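Rónán Phelan
Doing all the cloths in the house this month. Posting as I go so I remember what I decided.
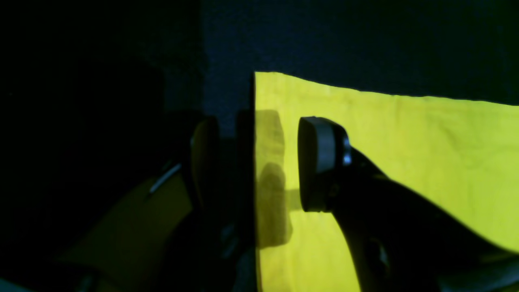

1/
Starting with the yellow. Bright lemon-lime, wrinkled, very hard to lose. I have a stack of these and they've been living in the same drawer as the dish towels, the napkins and one oven mitt. That ends in January.

2/
The rule I'm trying: yellow is for the bathroom and nothing else. White is for dishes. Gray is for floors and shoes. I used to go by whichever one was on top of the pile, and I'm fairly sure a floor cloth has been on the kitchen counter more than once.

3/
Washing. I do the yellow ones by themselves the first time, in warm water, with half the detergent I'd use for clothes. No fabric softener. Softener leaves a coating and then the cloth just pushes water around the sink.

4/
The older batch came from Barros, the hardware place by the bus station. The newer ones are Brilter, which I ordered online in a pack of 60 because the small pack cost nearly as much. 60 is too many cloths for two people. I gave a bundle to my sister and she took them without asking what they were for.

5/
Barros ones are thicker and hold more water. Brilter ones dry faster. For the mirror I like the Brilter. For the tub I like the Barros. I don't think it matters much for anything else.

6/
Someone asked about drying. I hang them over the shower rail until the evening and then bring them in. If they go in the drawer even slightly damp, the whole drawer smells by the next morning — I learned this with the napkins.

7/
On folding. I was folding in half, then half again, then stacking flat. The stack falls over every time you pull one from the middle. Switched to thirds and standing them on edge in a row, like files. You can see every cloth and you take one without moving the others.

8/
Smoothing helps before the fold. Lay it out, flatten the creases with your hand from the middle outward, then fold. It takes a few seconds each. I skipped it on the first batch and ended up with lumpy ones that wouldn't stand.

9/
The drawer itself: I put in a Ketomura divider that used to be in my desk. It's a little short for the drawer, so there's a gap at the back where I keep the rubber gloves. Yellow on the left, white in the middle, gray on the right.

10/
I kept 8 yellow cloths in the drawer. The rest are in a Lorkico bin on the top shelf of the hall closet with the spare light bulbs. When one wears out I'll take one down. At this rate I'm set for years.

11/
What I threw out: 3 cloths with holes, a sponge I don't remember buying, and the oven mitt, which had a burn through to the lining. What I kept but shouldn't have: a souvenir tea towel from Cork that has never dried a plate.

12/
A couple of people asked about cutting up old T-shirts instead. I do that for the bike chain. They shed too much for glass, but for grease they're fine and you can throw them away after.

13/
Whites are tomorrow. They need a hot wash and I'm out of detergent, so store first.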